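March 13, 2023

Jury duty, first day. I had a bagel in my coat pocket and a paperback I have been carrying to official buildings for years, and I got through neither. The summons said 8:15. The line for the metal detector at the Gadville courthouse went out the door and along the railing, and everybody in it was holding the same pink sheet and giving it the look you give a parking ticket.

The man ahead of me had to go back to his car twice. First it was a pocketknife, then it was a second pocketknife. The deputy running the belt never raised her voice. She said "Sir" in a way that covered the whole matter.

Upstairs they put us in the assembly room, which has 100 chairs and the kind of carpet that was picked to hide coffee and has since hidden plenty. A clerk told us where the bathrooms were, then showed us a video about the Constitution in which a great many people shook hands. The sound went out during the part about the presumption of innocence. She offered to run it again and there was a general murmur that we had got the idea.

Then waiting. I had been warned about the waiting and I still wasn't ready for it. A woman across from me was knitting something gray and long. A college kid slept sitting straight up, a skill I would pay for. I read the same page about a shipwreck four times. The snack machine took a dollar off me and kept the crackers, and I thought, well, I'm in the right building for it, and let it go.

At 10:40 they called 21 of us to the second floor. I was number 3. I have never been number 3 in anything, and I felt briefly and stupidly chosen.

The case was theft. I can write this down now because I'm out of it, and the judge said those of us who were let go could say what we liked. The defendant kept the books for the Namavstead holiday fund, the one that buys coats and toys for kids out on the county road, and the charge is that in December she moved $3,377 out of it and into her own account, a bit at a time. She's a small woman in a navy cardigan. She had a tissue folded into a square and she kept turning it over. I had come in expecting somebody who looked like a crime, I suppose. She looked like somebody who'd hold your place in line.

I will say the number bothered me. I know what a round number looks like when a person means to steal it. $3,377 looks like gas and groceries and a phone bill. Or it looks like somebody clever enough to know that I'd think so. I spent a good ten minutes on this before anyone had presented any evidence, which was exactly what the video told us not to do, so perhaps we should have run it again.

The prosecutor was Despina Petridis, very brisk, with a yellow legal pad she never once looked at. She asked all of us whether we had ever given to the fund. Eleven hands went up, mine among them. She asked whether anyone would have trouble being fair on that account. All the hands went down so fast it made a breeze. We were all, every one of us, going to be extremely fair.

Then she asked whether anybody knew the defendant. Gadville being Gadville, this took until lunch. One man had bought a boat trailer from her brother. One woman had been in the same water aerobics class but "in the deep end," and seemed to feel that settled it. A fellow in a Holix jacket (he drives one of their delivery trucks) said he had dropped packages at her house all through the holidays, and you could see both lawyers sit up. "What kind of packages?" says Petridis. "The brown kind," he says. He was thanked and excused, and left looking as though he'd done something wrong.

Lunch was an hour and fifteen. I went over to Voß, the bakery on the corner, where I had the lentil soup and sat at the window counter with two other jurors. We had been told not to talk about the case, so we talked about parking. It's a rich subject. There's a lot behind the courthouse marked JURORS that holds maybe six cars if they're friendly, and then there's the street, two hours, with a man in a little cart who chalks your tire. We figured that at least one of us would be committing an offense by two o'clock in the service of justice. The retired mail carrier said she had already moved her car and would be moving it again. She had a timer on her phone for it. I'd have put her on the jury right there.

After lunch came the defense, Yutong Jiang, who was younger and quieter and made people lean in to hear him. I think he does it on purpose. He wanted to know if any of us had ever made a mistake with money. What a question. I thought about the year I paid the water bill twice and the electric not at all. I thought about the checkbook I kept in college, which was really more of a diary. I raised my hand and he said, "Number three?" and I heard myself tell a room full of strangers, a judge and a court reporter about the fondue set.

I won't put the fondue set down here. It's in the public record now, and anyone who wants it can apply to the county.

He asked if I thought a person could do a wrong thing with money without being a thief. I said I supposed it depended on whether they knew whose money it was. He nodded slowly. Petridis wrote something on the legal pad, the first thing she had written all day, and I knew right then that I'd be home for supper.

We were sent out to the hall while they did the choosing. It has a long bench and a framed photograph of a judge from the fifties with ears like an open car. The mail carrier went down to move her car. The knitter from the assembly room had been called up too, and had got a good foot further on the gray thing, which she told me was a sleeve. I said it seemed long for a sleeve. She said it was for a tall man. We left it there.

They brought us back in at 3:30 and read out the numbers. Three was thanked for its service. I found that I minded. I'd spent two weeks hoping to be sent home, I had even practiced an expression of civic regret in the bathroom mirror, and when it came to it I had to use the expression for real. The mail carrier made it. So did the knitter, and the kid who sleeps sitting up, heaven help everybody.

On the way out I passed the defendant's family on the landing, her mother I think and a teenage boy in a tie that was somebody else's. The boy held the door for me. I said thank you and he said "You're welcome, ma'am," and I went down the stairs feeling like I'd been caught at something.

The car had a chalk mark and no ticket. I drove home the long way by the feed store with the radio off. Ran into Lorna at the mailboxes, who wanted to know all about it, and when I told her which case she said oh, well, she did it, everyone knows she did it. I asked her how everyone knew. She said they just did. I asked if she'd heard anything from the fund itself and she said no, but her hairdresser had. So there's the verdict in, and it only took the one hairdresser.

I hope they're hearing something better than that on the second floor. I don't know if she did it. What I keep coming back to is the tissue, which isn't evidence of anything. My own mother folded tissues like that and she never stole a dime, though she did once walk out of a department store in a hat.
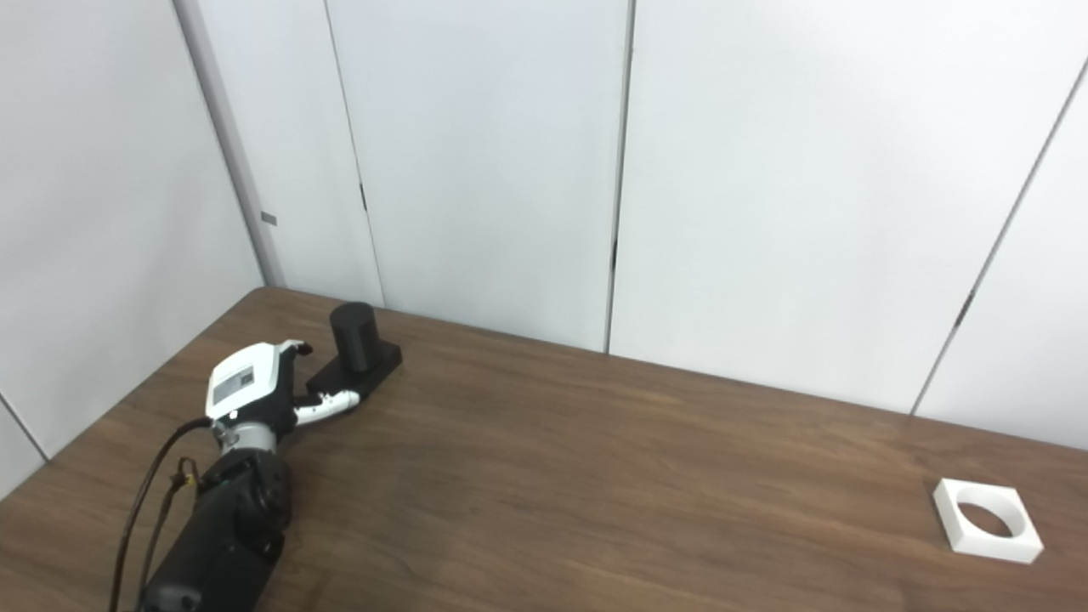 Dark wood, white wall.

The county pays fifteen dollars a day and mileage. Mine comes to fifteen dollars and ninety-two cents, less the crackers and the soup. The check is mailed in four to six weeks, according to the pink sheet, which I'm supposed to keep for my records and have already put somewhere.

Supper was eggs. I ate the bagel with them, from the coat, a little flat but sound. Paul called at seven to ask whether I'd sent anybody to prison, and was let down. He served once, years ago, a three-day trial over a fence, and he still tells it like he was at Normandy. I told him about the man with two pocketknives and he laughed so hard he had to put the phone down.

The trial starts tomorrow at nine. It's open to the public, the clerk made a point of saying so. I have the dentist at eleven and nothing at all before it.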